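About Hodmont

Home | About | Open day | Services | Contact

Hodmont tests and commissions two-armed robots for domestic and residential-care work. We write the task procedures, run the trials and report the results to the organisations paying for them. We do not build arms. Our clients are mostly hardware makers and care providers who want an outside reading before they commit to a purchase or a production run.

The company began as the test bench of Turunen, a motion-control workshop, and became a separate business when outside work outgrew the bench. Our present site has 500 square metres of floor, divided between a workshop, an office and a row of furnished rooms. The rooms have ordinary beds, ordinary linen and ordinary walls. Nothing is marked up for the machines.

What we do

Work falls into two programs. Hisus covers bedrooms: clearing items from a made bed, moving pillows, straightening sheets and folding blankets. Urer covers kitchens and laundries and is run from the workshop end of the building. Each program has its own task library, and both use the same scoring sheet, so a client can compare results between them.

A trial is a single attempt at a single task from a fixed starting layout. It is scored as complete, partial or failed. Interventions by the operator are logged separately and are never folded into the score. To the end of March the Hisus library held 2,979 scored trials, of which 1,077 involved soft items on a bed.

Soft items take up most of our time. A cup has one shape and can be approached the same way each time. A pillow or a loose tissue presents differently on every attempt, and the surface under it gives when pushed. Mattress height and the overhang of the sheet also matter more than we first allowed for. Both are now recorded at the start of a session.

The open day

We open the rooms to visitors once a year, in March. Visitors go through in groups of 4 and watch a full bedroom task sequence, then spend time with the operators in the workshop. The demonstration uses the current Hisus layout: a single bed in a corner, a patterned pillow and a crumpled tissue on the sheet.
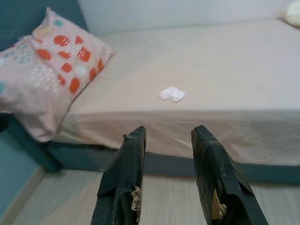
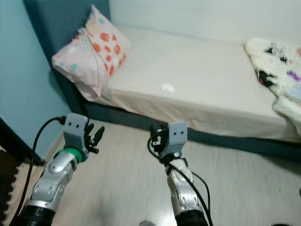
Hisus bedroom layout, pillow at the headboard end. 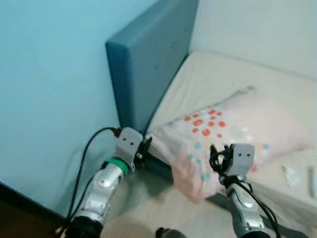
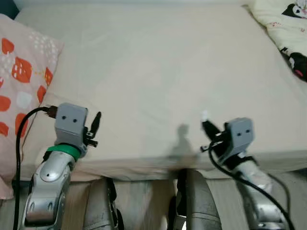
Sessions run from 9:30 am and last up to an hour. The group stands behind the taped line at the doorway while the arms are powered. Questions are welcome during a run, although the operator may hold an answer until the arms have stopped. Failed attempts are left in the demonstration and scored on the wall sheet like any other.

The questions we get most often are about speed. Our demonstration speed is the same as our trial speed, and it is slower than a person would work. Clients set the limit in their own procedures and we hold to it on the day. The second most common question is about cleaning. Linen is changed between sessions and gripper coverings are treated as a consumable, inspected at the start of each shift and replaced on the operator's judgement.

The workshop half of the visit is less formal. There is a bench with spare fingers in several stages of wear, a cable-routing board, and a printed copy of the Hisus task library that can be read but not taken away. Anyone considering a trial of their own should bring a short description of the task and the room it will be done in – a floor sketch with measurements is enough.

How we report

Clients receive the full trial log, the scoring sheet and a written summary. Layout records are included, so a trial can be repeated elsewhere. We do not publish client results. Procedures developed under Hisus and Urer remain ours and are licensed with the report, with no further fee for internal use.

Visiting

Groups from schools, colleges and care providers can also book outside the open day, subject to the trial schedule. Closed shoes are required in the workshop. The entrance is at the side of the building, beside the loading bay, and there is step-free access to all the furnished rooms. Bookings are made through the contact page. Please state the size of the group and whether anyone needs seating during the demonstration.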